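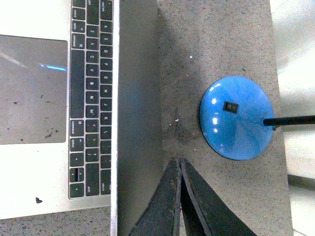 According to one respondent from the Darketti site, shared desks are fine until the first message of the day has to be typed on somebody else's lunch. The remark was left in the free-text box of our June questionnaire and led us to move cleaning from the appendix into the main study.

2. Method

The survey covered two open-plan offices, Darketti and Plattner, both of which changed from fixed to shared desks last year. A total of 284 forms were sent out over 15 working days. Each form asked how a desk was chosen, how long it took to set up and who had wiped it last. Staff on fixed-term contracts were included – those working only from home were not.

Desk bookings were taken from the Clevow system in both offices. Clevow records the booking but not the arrival, so unused desks had to be found by walking the floor twice a day.

3. Results

Roughly 33 per cent of booked desks at Plattner were unused at the morning check. The figure for Darketti could not be worked out, as six of the floor sheets were lost. Set-up time was longest at desks near the windows, where the screens had to be turned to avoid glare.

On cleaning, most respondents believed that the evening contractor wiped keyboards and mice. The contract covers desk tops and floors only. Wipes were stocked at the Plattner printer point but were not refilled during the survey.

4. Limits

The forms were anonymous, so repeat answers could not be removed. Noise was not measured.

Contact: Workplace Studies project office | Copyright the authors | Back to top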